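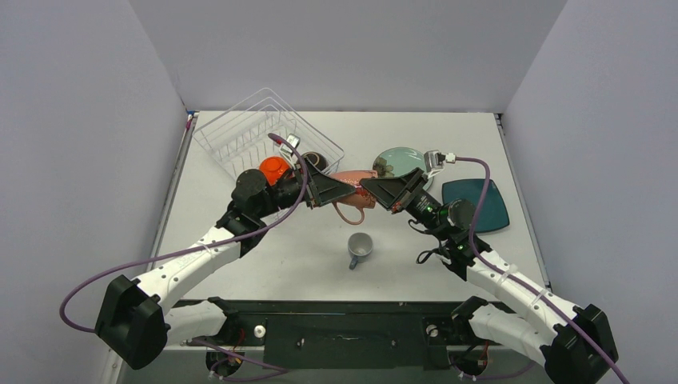 Is the Dridance marble run suitable for a child who has never built one before?
Most children of six and over can complete the first layout with a little adult help. Younger children enjoy releasing the marbles but find the upper sections difficult to fit.

Dridance Marble Run, Large Set – Review
Maker: Plikotano
Reviewed by Sobia Baloch for the Erkitz Toy Library

The Dridance is a track-building set of 90 pieces, supplied with 19 glass marbles and a printed booklet of layouts. It was added to the library's collection in June and has been assessed under our usual procedure, in which each new toy is used at supervised play sessions before it is offered for loan. Members should note that this review concerns the large set only. The starter set has a different base and was not examined.

Contents and storage
The pieces arrive in a cardboard box with a moulded tray. The tray holds everything neatly when new, but it does not indicate which piece belongs in which space, and repacking after a session proved slow. The library now keeps the set in a lidded plastic tub with a separate drawstring bag for the marbles. Borrowers are asked to return it in the same way.

Construction
Columns, curves and straight sections push together without tools. The joints are firm. Adults found them satisfactory, while several of the younger children needed help to separate two columns once they had been pressed fully home. The base plates are well made and lie flat on a hard floor. On carpet, tall layouts leaned noticeably and the marbles tended to stop on the long straight section, so a table or a large board is recommended.

The funnel was the most popular piece at every session. The spinning wheel was less successful – it sticks if the column beneath it is even slightly out of line, and the booklet offers no guidance on this point.

Instructions
The booklet contains layouts at three levels of difficulty. The drawings are clear and rely very little on words. The step from the second level to the third is considerable, however, and one of the harder drawings shows a curve facing the wrong way. We have marked the correction in pencil in the library copy. Older children largely set the booklet aside and designed their own runs, which the set allows with few restrictions.

Comparison with the Workneh set
Members who have borrowed the Workneh wooden run will find the Dridance a rather different toy. The Workneh is quieter, slower and easier for small hands, and remains our suggestion for families with children under five. The Dridance permits much taller structures and holds the attention of children of eight or nine for longer. Pieces from the two sets do not fit together.

Safety
Marbles present a choking hazard and the set must not be used where children under three are present. The marbles should be counted back into the bag at the end of play. One clear plastic section developed a fine crack near the joint during our sessions and was withdrawn. Plikotano supplied a replacement on request, without charge.

Recommendation
The Dridance is recommended for loan to families with children aged six and over. It is noisy on a bare table and takes patience to put away, but it is sturdy and offers real scope for invention. The library holds 2 copies, and the standard loan period applies. Reservations may be made at the desk, and missing pieces should be reported when the set is returned.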